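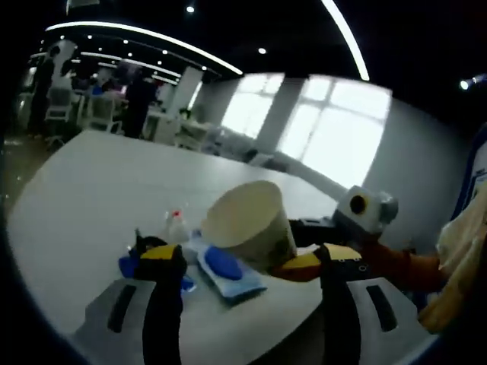 Caldeira: a hand-held gripper built in a shared workshop
Project report, Celeste Falcão and Petrică Bratu
27 February 2024

1. What we set out to do

Our proposal promised a two-finger gripper that a person could carry around and use to pick up household objects, with a camera on the tool to record each grasp. It also promised a budget of 400 and a finish in December. One of those survived, if you are generous about what counts as spending.

2. The build

Each finger is black, with a yellow face at the tip. The yellow was Petrică's choice. He argued that we would want to find the fingertips quickly in the recordings, and he was right, which he has mentioned since.

The first linkage was cut from scrap at the Andport workshop and had enough play in it that the fingers met only when they felt like it. We recut it with tighter holes and it then refused to move at all. The third version is a compromise between the two and is the one we kept. The trigger return spring came out of a broken stapler – the stapler was ours, and was not broken when the project started.

3. Test objects

We wanted things that were cheap and easy to replace. The final set was paper cups, small plastic bottles, sponges and folded cloths. Paper cups were the hardest. Squeeze too little and the cup slides, squeeze too much and you have made an oval. A tilted cup is worse again, as one finger tends to reach it well before the other.

4. Trials

We logged 686 grasps between us. The first 100 were thrown out after Celeste found that the log had been writing every result as a success. It was the best data we ever had.

The remaining trials used one rule: close, lift, hold for 9 seconds, put down. A crushed cup counted as a failure even if it stayed in the grip, following a discussion that took most of an evening. Sponges rarely gave trouble. Cloths went well when folded and badly when crumpled, mostly because we could not agree where to grab them.

5. Problems still open

The trigger gives no sense of how hard you are squeezing. Clodis, our logging script, still stops if the file name has a space in it. The left finger works itself off line over a long session and has to be nudged back by hand. We would like to fit a softer pad under each tip before we lend the tool to the group at Flimanport, who have asked for it twice and have not yet read section 4.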